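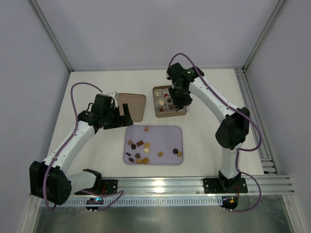

A tan tray with rounded corners and, to its right, a small tan box of items on a white tabletop

Sorting tray

A sorting tray is a shallow open container used to separate small objects on a table, usually alongside one or more boxes holding things still to be sorted. The name covers a loose family of goods. Many are sold under other names (catch-all, desk tray, parts tray, valet tray), and the differences between them are often hard to find once the label has been removed.

Form

Most sorting trays are rectangular with a low rim. Rounded corners are common and are often described by sellers as a feature that stops items becoming trapped. A simpler explanation is that moulded and pressed goods are easier to make that way. Plain, pale or sandy colours are usual, said to make small objects easier to see, although a sand-coloured button in a sand-coloured tray is no easier to see than it was in the drawer.

There is no agreed line between a tray and a box. Some writers put it at the height of the rim, others at whether the contents can be picked out without tipping. Neither test works well in practice, and shops generally ignore both.

Use

The usual method needs at least 2 containers. Mixed items are kept in one, and the other is left empty to receive whatever has been chosen. A third is sometimes added for things that belong elsewhere or cannot be identified. Household guides call this the "maybe" box and advise emptying it regularly. How often this happens is not known.

Typical contents include buttons, screws, stationery, sewing notions and game pieces. Trays are also used in classrooms, where young children are asked to group objects by colour or shape.

Claims and criticism

Sorting trays have been promoted as aids to concentration and calm since at least the Giltora catalogue, which offered 148 models in 70 colours and stated that a tidy tray "settles the mind". No source was given for the statement. Later brochures from Borent repeated it almost word for word, which has sometimes been taken as independent support.

The household writer Rūta Paju looked at the subject in a survey of 371 homes. She reported that people who owned trays described their desks as tidier than people who did not. The survey has been widely quoted in advertising, usually without her own remark that the desks were never inspected. It also did not ask whether tidy people were simply more likely to buy a tray in the first place.

Paju's wider objection is that a tray gives clutter an edge - the objects remain, but look intended. Defenders reply that a visible boundary is useful in itself, and that a screw in a tray is at least not on the floor. Both points may be true.

Magnusson sets, sold as a tray with matching boxes, are sometimes credited with starting the fashion for grouped containers. The credit rests on the firm's own account. Sets of a similar kind appear in older Imgate price lists.

See also

Desk organiser
Drawer divider
Sewing box

Last revised 2023-09-08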